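I get a lot of the same emails about my rewatch blog, so I finally put the answers in one place. Last updated 4 December 2025.

## What is this site, exactly?

It's me, rewatching hospital dramas and writing down what I think of them, mostly from the point of view of someone who worked in a hospital for 11 years before switching to an office job. I was a respiratory therapist. So yes, I'm the person yelling at the TV when a surgeon walks in and starts adjusting the ventilator.

## Which show are you covering right now?

*Tondaritz General*. I'm in season 4, which I know some of you think is where it fell apart. I like it more than I expected to! The bus crash two-parter is a mess, but the quieter episodes (the one in the blood bank especially) hold up really well.

Before that I did all of *Mivar*, and those reviews are still up if you go back far enough in the archive.

## Will you please cover *Dahlgren*?

This is the number one question, and the answer is yes, after *Tondaritz General*. I've only seen *Dahlgren* once, when it first aired, and I remember almost nothing except the helicopter and that awful wedding. Please don't email me spoilers for the last season. I know that's silly for a show that old. I'd still like to go in fresh.

## Why do you complain so much about who does what?

Because it drives me nuts! On these shows four doctors do the work of an entire hospital. They draw the blood, run the lab tests, push the patient down to radiology, read the scan, hold the patient's hand all night, and then go have a fight in the stairwell. In real life most of that is nurses, techs, therapists and transport staff, and you'd never guess they existed from watching TV. I keep track of it in every review under the "Who's really doing this?" heading.

I don't think a show has to be a training video. I do think that if you're going to have a character suction an airway, you could let the right person do it once in a while.

## What does the star rating mean?

I rate each episode twice, out of five. The first rating is how much I enjoyed it. The second is how much I believed it. They almost never match. My favorite *Mivar* episode of all time got a five for fun and a one for realism, and I stand by both numbers.

## Is the CPR ever right?

Rarely, and I cut them some slack there. You can't do proper chest compressions on a healthy actor without hurting them, so they bend their elbows and bounce. That's fine. What bugs me is when they shock a flat line, which happens constantly - *Tondaritz General* has done it eight times so far by my count. You don't shock a flat line. You keep doing compressions and give the drugs.

## Can you help me with a medical question?

No, sorry. I write about television. Please call your own doctor or nurse line, and if it's urgent call 911.

## Where can I watch these shows?

I own *Mivar* on disc, bought used. *Tondaritz General* is on Bremano as I write this, but things come and go over there and I can't keep up, so please check before you sign up for anything. *Dahlgren* I'm still hunting for. If you know of a good copy with the original music, write to me! I've heard the reissue swapped out most of the songs, and I'd be sad to lose the one from the pilot.

## Do you take guest posts?

Sometimes. I'd love to hear from people who did a hospital job I didn't, like pharmacy or the lab or the front desk. Send me a paragraph on the episode you want to write about and why it got under your skin. I can't pay, and I edit lightly, mostly for length.

## Why did you turn off comments?

Spam, mainly. There was also one very long argument in October about whether the chief of surgery in *Mivar* was right to leave, and I ended up spending my evenings moderating it instead of watching anything. Email works better for me. I read everything, but I'm slow to write back.

## Can I read the reviews out of order?

Sure, though I do talk about later episodes without warning. The season pages at the top of the site list everything in airing order. For *Mivar* I'd start with the pilot review and then skip to the second half of season one - my early posts are short and kind of grumpy, and I hadn't figured out the double rating yet.

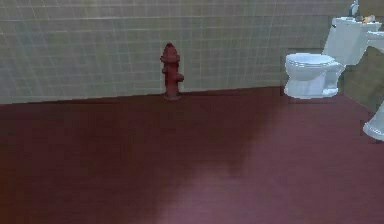 I've been meaning to go back and redo those, and I probably will once I'm through the *Tondaritz General* finale.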